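Chapter 8
Scene Representation and the Planning Model

A mobile robot does not plan its motion in a room. It plans in a model of the room, and every path it produces can be no better than that model. The preceding chapters treated sensing and localization as separate problems, each with its own error measures. In this chapter they are brought together, and the question becomes what the planner must know about a space before it can be asked to move through it.

By the end of the chapter, the student should be able to:

– distinguish visual geometry from collision geometry and state where each is used;
– build a layered occupancy model of a furnished interior;
– assign fixed, movable and articulated labels to the objects in a scene;
– trace a planning failure to the layer of the model in which it began.

The software exercises use the Puvik planning library together with the Aneven scene editor. Both should be installed as described in Appendix B. Students who completed the April laboratory under an earlier release must rebuild their map caches before proceeding.

8.1 A Furnished Interior as a Test Case

Early work on indoor planning often relied on plain corridors and rectangular obstacles. Such scenes are easy to generate and easy to score, but they hide the difficulties that matter in a home. For this reason the Dindley scene set, used throughout Part Two, contains 371 furnished interiors with sloped ceilings, built-in furniture and narrow passages. Scene 10, an attic bedroom, is the running case for this chapter.

The room places several demands on the model at once. The ceiling slopes down over the desk area, so that a point on the floor may be open to a low mobile base and closed to a tall one. The black desk turns a corner and must be entered as an L-shaped solid with open space beneath it; a single bounding box would seal off floor that the base can in fact use. The office chair, pulled out from the desk, stands on casters and cannot be treated as part of the building. 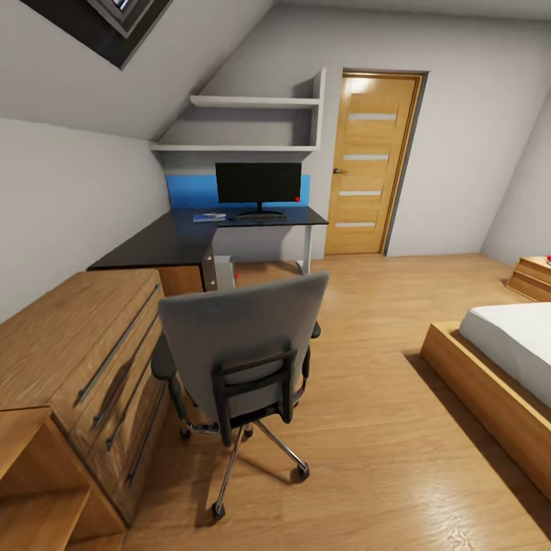
8.2 Visual Geometry and Collision Geometry

Each object in a scene file carries two descriptions. The visual geometry is what the renderer draws and what a simulated camera observes. The collision geometry is what the planner tests against. The two are seldom identical. A drawer handle matters a great deal to a perception module that must locate the drawer, and it may be merged into the drawer front when the base is planning a route across the floor.

Simplification must be conservative. A collision shape may be larger than the object it stands for, but it must not be smaller. A five-star chair base is commonly replaced by a cylinder that encloses all of its legs. The seat and backrest are then given a second shape above it – a single tall cylinder would be safe, but it would waste space that an arm may need.

In the reference implementation prepared by Ritva Turunen, the collision model of Scene 10 contains 3037 triangles before simplification. Exercise 8.4 asks the student to reduce this number while preserving the conservative property, and to report the change in query time.

8.3 Labels and Their Consequences

Geometry alone does not tell the planner what may change. The scene editor therefore requires one of three labels for every object. Fixed objects, such as walls and wall-mounted shelves, are written once into the base map. Movable objects, such as chairs, are held in a separate layer and refreshed whenever new sensor data arrive. Articulated objects, such as hinged doors and drawers, carry a joint description, and the volume swept by the joint is reserved whenever the planner intends to operate it.

Errors in labeling are harder to detect than errors in shape. A chair labeled as fixed will produce correct paths until it is moved, after which the planner will avoid a place where nothing stands. Eugeniusz Bielecka has termed this a stale obstacle, and the term is used in the remainder of the book. Section 8.5 describes the Taipe consistency checker, which compares the movable layer with recent observations and lists the entries that should be withdrawn.

Before continuing, the student should open Scene 10 in the editor, hide the visual layer, and inspect the collision shapes alone.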